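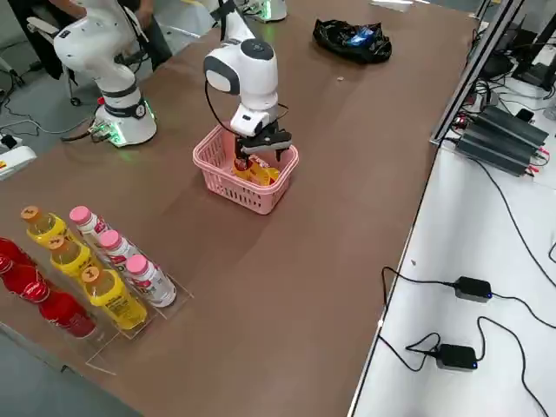
Floor system vs. corridor system for small central banks – what does the rate actually transmit?

dwendt
Posted 9:14 am
Reading through the June minutes from the Bank of Moramell and trying to work out why they are still on a corridor. The policy rate sits between a standing deposit facility 100 basis points below and a lending facility 100 above. In practice the overnight rate has been stuck to the bottom of the corridor for most of the year. If excess reserves are that large, the midpoint is a number on a press release. Why not move to a floor, pay interest on reserves at the target and stop the weekly drains?

estela_a
Posted 9:41 am
Cost. Paying the full policy rate on all reserves means the central bank's interest expense goes up and the remittance to the treasury goes down. In a country that size the remittance is a budget line people watch.

dwendt
Posted 9:50 am
They already pay on the drain bills, though. The last auction cleared 3 basis points under the policy rate. Swapping bills for remunerated reserves is close to a wash on the expense side.

estela_a
Posted 10:02 am
Close to a wash for the part they drain. The undrained part earns the deposit facility rate, 100 lower. You would be raising the rate on that whole balance.

L Henriquez
Posted 10:37 am
Both of you are treating the banks as one bank. Reserves in Moramell are concentrated. Medina and Vinel hold most of the excess and the smaller banks are short on plenty of days. The interbank rate prints at the bottom because the only visible trades are Medina lending to Vinel and back. The small banks borrow at something else entirely, or they don't borrow and sell bills.

I went through the published bank balance sheets for this. Not every bank breaks out reserves separately from vault cash, so treat the split with care.

dwendt
Posted 10:55 am
Then the benchmark is measuring the wrong thing, and that is one more argument for a floor. An administered rate doesn't depend on who shows up to trade.

L Henriquez
Posted 11:08 am
It depends on who has access. Look at deposit rates. Large banks with idle reserves have no need to compete for deposits under either system. Pay them more on reserves and the spread goes to their margin. I don't see the pass-through.

florante_j
Posted 12:20 pm
Some numbers on pass-through. In the last tightening cycle the policy rate rose 560 basis points from trough to peak. The average rate on new business loans rose 310 over the same period. The deposit side I don't trust, the series was rebased halfway through and the old one was dropped from the site.

That is with a working corridor for the first half and a leaky one for the second. Most of the loan rate move came in the first half.

estela_a
Posted 12:33 pm
Is the loan series weighted by volume? If Medina dominates new lending you are looking at Medina's pricing.

florante_j
Posted 12:41 pm
Volume weighted, yes. Fair point. Subsidized farm credit is also in there unless you take the narrower series, and those rates are fixed by decree. I used the broad one.

dwendt
Posted 12:58 pm
So 310 out of 560 is biased down by the farm credit and then biased some unknown way by Medina. I would not hang a framework decision on it.

csepulveda
Posted 2:16 pm
Worked on the market operations side of a different central bank for a while. Two things.

First, a floor needs a balance sheet that stays large. The excess in Moramell comes from unsterilized foreign currency purchases. If the current account turns, it drains by itself and you are back to forecasting reserve demand every morning, with a staff that has stopped practicing.

Second, tiering. Pay the policy rate up to a quota per bank and the lower rate above it. It answers most of Estela's expense problem and gives the big banks a reason to lend below-quota banks their surplus.

L Henriquez
Posted 2:40 pm
Quota based on what? If it's required reserves, Medina gets the largest one.

csepulveda
Posted 2:52 pm
Required reserves is the usual base. Yes, the large banks get more in absolute terms. They also have more above it.

dwendt
Posted 3:05 pm
Tiering is a corridor with extra steps – the marginal rate is still the lower one.

csepulveda
Posted 3:19 pm
Only if the quotas are full in aggregate. Set them loosely enough that trading fills them and the margin moves up. The calibration is the hard part and I agree it gets done badly.

florante_j
Posted 3:47 pm
Does anyone have the old deposit series saved? The Bruvia terminal only goes back to the rebasing.

estela_a
Posted 4:10 pm
I have it as a spreadsheet up to the break. Will send it tonight. The column headers are wrong from the second tab on, demand and term deposits are swapped.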